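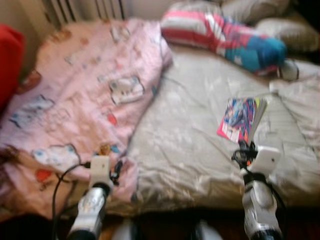
*Rosa Decke, buntes Heft: Bettlektüre, Stand März.*

## Aus dem Haus: Was im Bett so alles gelesen wird

Wer jemals ein Kinderbett gemacht hat, weiß, dass die Decke das kleinere Problem ist. Die zieht man glatt, klopft einmal drauf, und die Comicfiguren schauen wieder halbwegs würdevoll an die Zimmerdecke. Das Problem ist das Papier. Hefte liegen unter dem Kissen, im Spalt zur Wand, am Fußende und gern auch im Bezug selbst, wohin sie auf Wegen gelangen, die noch kein Erwachsener nachvollzogen hat.

Shona Fairweather hat uns zu diesem Thema einen längeren Brief geschrieben. Ihre Tochter liest ausschließlich im Liegen, ausschließlich quer und ausschließlich Hefte mit Glanzumschlag. Bücher mit festem Deckel gelten als unbequem. »Beim Beziehen knistert es«, schreibt sie, »und ich weiß nie, ob ich gerade etwas Wertvolles knicke oder bloß die Beilage von letztem Sommer.« Nach Auskunft der Tochter ist beides gleich wertvoll.

Wir haben in der Redaktion herumgefragt und können folgende Lösungen anbieten, sortiert nach abnehmendem Optimismus.

**Die Betttasche.** Man hängt sie an den Rahmen, das Kind steckt die Hefte hinein, alle sind zufrieden. Tane Mudgway hat das Modell Clarnance von Treloar angeschafft, für 25 Euro, mit zwei Fächern. Seit dem Herbst wohnen darin eine Taschenlampe, ein einzelner Socken und etwas, das einmal ein Keks war. Die Hefte liegen weiter im Bett.

**Der Stapel auf dem Hocker.** Klingt vernünftig. Glänzende Umschläge haben allerdings die Reibung von nasser Seife, und so ein Stapel rutscht zuverlässig gegen drei Uhr früh. Wer es trotzdem versuchen will, legt die Hefte abwechselnd mit dem Rücken nach links und nach rechts. Dann rutscht er erst um vier.

**Die Grenze.** Felista Kaijage erlaubt zwei Hefte pro Nacht, der Rest kommt abends ins Regal. Das funktioniert bei ihr recht gut, wobei sie einräumt, dass über die Frage, ob ein Doppelheft als eins oder zwei zählt, schon beim Frühstück verhandelt wurde. Mit Zwischenbescheid und Berufung.

**Die Kapitulation.** Man zieht die Decke über alles und nennt es gemacht. Unsere Umfrage ergab, dass diese Methode auch in Haushalten ohne Kinder verbreitet ist.

Zur Wäsche noch ein Hinweis: Bezüge bitte vor der Maschine ganz umstülpen und die Ecken abtasten. Hochglanzpapier zerlegt sich bei vierzig Grad in kleine Röllchen, die man bis in den Sommer aus den Schlafanzügen zupft. Bedruckte Motive kommen grundsätzlich auf links in die Trommel, sonst verblassen die Lieblingsfiguren, und dann gibt es Tränen, nicht immer nur beim Kind.

Ausgelesene Hefte nimmt weiterhin die Tauschkiste im Erdgeschoss. Ailsa MacLeish bittet darum, vorher einmal durchzublättern. Zuletzt fanden sich darin ein Zeugnis, ein Rezept für Linsensuppe und ein Pflaster.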